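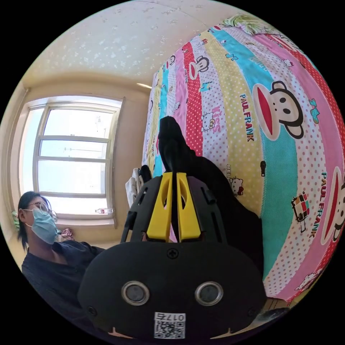 Lecture 3: How patterns repeat
Surface Design and Pattern, Week 2
Notes by Shirin Nazari

Last week we drew single motifs and most of you wanted to know how you get from one nice leaf to three yards of cloth. Today is the day! This is my favorite lecture of the whole course, and I'm going to go a bit fast, so keep these notes next to you when you do the exercises.

What a repeat is

A repeat is the smallest piece of a design that you can copy and slide, over and over, to make the whole thing. Printers also call it a tile or a unit. The motif is the leaf, the bird, the dot. The repeat is the patch of surface the motif lives in, blank parts included. Beginners draw a lovely motif and forget the blank parts, and then the cloth comes out stripy, with pale rivers running down it where the empty corners line up. You'll all make a river at some point. I still do.

Sliding a tile without turning it is called translation. It's in every repeating pattern there is. On top of that you may also turn the motif (rotation), flip it (reflection), or flip it and slide it at the same time (glide reflection). Footprints in snow are the classic glide: left, right, left, right, each one a flipped copy of the one before, moved along a step.

Here is the part that made me fall in love with this subject. If you sort flat, all-over patterns by their symmetries, there are exactly 17 kinds. Every wallpaper, every tiled floor, every flowered curtain that repeats in two directions belongs to one of them. For borders, which repeat in only one direction, there are 7. You don't need to memorize the names for this class, but do try to find all the borders in your own neighborhood. Iron fences are wonderful for this, and so are old cake tins.

The layouts we'll use

Block repeat (also called straight or square). Tiles sit side by side in plain rows and columns. Easy to plan, and the grid shows, so use it when you want the grid to show.

Half drop. Each column slides down by half the height of the tile. The eye starts moving on the diagonal and loses track of where one tile stops. Big florals nearly always look better this way.

Brick. Same idea turned sideways: each row slides over by half the width.

Tossed. Motifs point every which way inside the tile. Sewing people love it because the cloth has no up or down, so less of it gets wasted when you cut. The tile itself still repeats in a block or a half drop underneath!

How to make a repeat with paper and scissors

Draw in the middle of a sheet, and stay away from the edges. Cut the sheet straight across, top half from bottom half. Swap the halves and tape them on the back. Now cut from top to bottom, swap left and right, tape again. Your drawing has moved out to the corners and there's a big hole in the middle. Fill the hole, again without touching the edges. Done, it tiles. I've watched people gasp at this and I hope you will too.

For a half drop there is one more step, and Kittipong Luangrath will show it in the Thursday studio. Bring low-tack tape. The shiny kind tears the paper and won't take ink.

Scale

Look at your pattern from across the room before you decide it's finished. Small, close motifs blur into a single color at a distance, and large ones get chopped up by folds and seams. Aishwarya Varma's block prints in the Pornwood Room are hung at two heights, so go and stand near them, then far away. The difference is huge.

Exercises

1. Make one block repeat and one half drop from the same motif. Photocopy each and lay the copies out in a sheet three tiles wide.

2. Circle any rivers in pencil. Fix the worst one.

3. Find a printed cloth at home and mark off its repeat with pins. Measure it both ways. Check the plain parts too, and don't be surprised if the true repeat is twice as big as your first guess.

Hand in 1 and 2 at the start of the next class. Number 3 is for talking about, so just bring the cloth.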